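We use cookies to improve your experience on this site. By continuing to browse you accept our cookie policy. Accept / Manage preferences

What I learned from an afternoon with the key robot

By Clementina Fonseca
June 6, 2023

I went to the Ridus open day because my brother-in-law had a spare pass and because I have been rude about robots in this column often enough that it seemed fair to go and look at one. There was coffee, there was a lanyard, and there was a talk by Sorin Voicu, who runs the company's demonstration program and who used the word "dexterity" until I stopped hearing it.

His argument went like this. Factories have had arms for decades, and those arms are strong and stupid. The next step is a hand. Give the arm fingers and it can do what people do with small things: turn a knob, pick up a coin, use a key. Once it can use a key, Voicu told us, it can work in any building made for humans. I wrote that down because it struck me as a very large building to put on top of a very small key.

Then we were let through to the tables, 64 of us in a room meant for far fewer. I ended up near the front, next to a retired locksmith called Lourenço Correia, and I could not have asked for a better neighbor. He had his arms folded before the thing even moved.

The job was to bring a key to a white cabinet and open it. I will say that the hand is a handsome piece of work. The fingers are black and jointed and they curl down from a rounded silver palm, and they hold the key by pinching it between the tips, much as you or I would. Getting a machine to do that is hard, and I don't want to pretend otherwise.

But look at what surrounds it. The cabinet stands on a table, where the arm can get at it. The table is covered in black cloth. The key is already out, one key on a thin ring. My own keys live at the bottom of a bag with a tissue and a broken pen, and on a bad day it takes me two minutes to find them. Finding the key is most of the job of opening a door, and that part of the job had been done by a young man in a company shirt.

We watched three tries. The first missed the lock and was stopped. The second got the key in and then let go of it. The third opened the door, and people clapped, and a man behind me said "incredible" to his phone. Correia said he would have charged for all three.

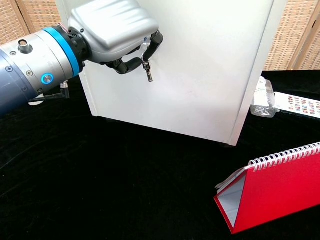

What the brochure says and what I saw

The brochure for the Votero hand, which I have read twice, says it is "ready for everyday environments." I asked Voicu what would happen if the key were upside down. He said that was on the roadmap. I asked about a stiff lock, the kind you have to lift a little as you turn. Also on the roadmap. It is a long road, by the sound of it.

I asked about cost, too. He wouldn't give me a price for the whole system, but he did say that the team had run the key task about 4,000 times in the lab. I'd have liked to hear how many of those ended with an open door. He said the figure depended on how you defined success. I would define it as the door being open.

I am not against any of this. Somebody with bad arthritis would be glad of a hand that could manage a key, and if Ridus gets there I will say so in print. My complaint is with the distance between the table and the talk. A careful setup is a perfectly decent way to do research. It becomes something else when the man with the microphone points at it and tells a room full of buyers and town officials that it is nearly ready for the world.

Correia stayed behind to look at the lock. He told me on the way to the parking lot that it was a cheap one and that he could have had it open with a hairpin.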